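Session 2: Sleeveless tops and jerseys

Okay, so last time we did T-shirts, and I promised that Sunday's homework (fold everything in one drawer, yes, even the ugly ones) would pay off. Today we go slippery! Jerseys, tank tops, anything with big armholes and no sleeves to tuck in.

I like a padded surface for these. On my bare kitchen counter a jersey slides all over the place, and a bit of felt or an old blanket grips it just enough. Lay it face down, smooth it from the middle out, then bring one side in as far as the shoulder strap.
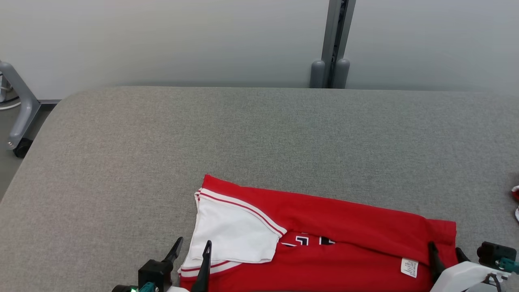
Go slowly with the trim. Striped edging is stiffer than the body fabric and it wants to spring back up, so I press it with my palm and count to 9 before the next fold. Then the other side comes in, and the bottom goes up toward the neck. If you get a wrinkle, open it up one step and redo that step only.

Stelios Alexiou asked about hanging them instead. You can, but heavy knits stretch at the straps, and my Ulstead closet rod is full anyway!

For next time: bring two jerseys or tanks and practice for 20 minutes at home. We start on hoodies.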